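In Defense of the Small Cupboard

My aunt owned a fondue set, and for most of my childhood I believed she used it. It lived on the top shelf beside a fish kettle, a salad spinner the size of a drum, and a gravy boat shaped like a swan. When she moved out of the house on Rivadeneira Street in July, I helped her pack the kitchen, and the fondue forks were still held together by the paper band they were sold in.

We wrapped 102 pieces of tableware. I know the number because the movers wanted it for their form. My aunt lives alone and eats most of her dinners out of one chipped bowl.

I came home from that weekend with newspaper ink on my hands and a bad attitude toward my own cabinets. I have been trying to work out ever since why we buy dishes for people we don't know and parties we don't throw. The stores have a lot to do with it, of course. Kolline, where I bought my first grown-up plates, won't sell you a plate. It sells you a place setting, and then it sells you the idea that there ought to be eight of them. Somewhere in the back of every bride and groom's mind is a long table with candles on it. The real table has the mail on it.

Then there is the matter of quality, where I expect to lose some of you. I have come around to plastic plates. I know what they say about a person. They say picnic, or toddler, or divorce. But I have carried stoneware up three flights and I have swept it off a tile floor, and I no longer see the romance. A plain, shallow, round plate in a cheerful color will hold a pork chop as well as anything fired in a kiln.

So for the last stretch of summer I boxed up nearly everything and left myself a kitchen you could pack in a tote bag. One pot with a lid. Plates and bowls in colors I would have been embarrassed by at thirty. 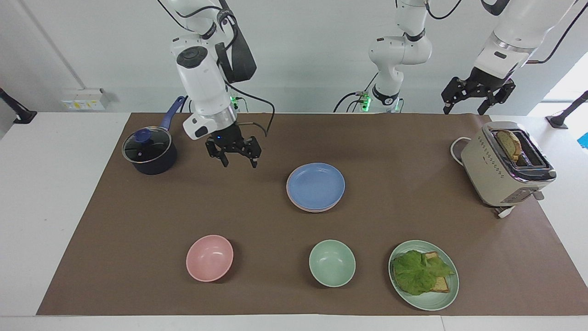

A covered saucepan, a short stack of plates and a couple of small bowls. You could feed someone on less, but not soup.

Pink and blue, I should say, were a hard sell in my household. My husband's view is that dishes should be white so that the food can speak for itself, and I have eaten his food and would sooner it kept quiet. A pale blue plate does wonders for a fried egg. Pink is kinder to oatmeal than oatmeal deserves.

As for the glass lid, I would give up most of my wedding presents before I gave up having one. I come from lid lifters. My mother could not let rice alone for 2 minutes, and neither can I, and with glass I can at least stand there and stare at it like a person watching a dryer.

My friend Lavanya Krishnan thinks all of this is a pose. She runs the kitchen at the Gisar, a restaurant with very good lamb and chairs you can't sit in, and she pointed out over the phone that doing without is a hobby for people who could go and get the box back down. Fair enough. She also said that washing the same two bowls every night is only charming until somebody has the flu. Also fair - and I had the flu when she said it.

I'll grant her the holidays, too. There are days when relatives arrive in bulk, and you can't hand your father-in-law a pink bowl and ask him to wait his turn. For those days I have kept the box, taped shut, in the hall closet under the Prolemen vacuum. I have opened it twice so far, once for the big platter and once to look for the tape.

My aunt, meanwhile, has put every last piece up on the shelves in her new apartment, swan included. I asked her about the fondue set. She said she was thinking of having people over.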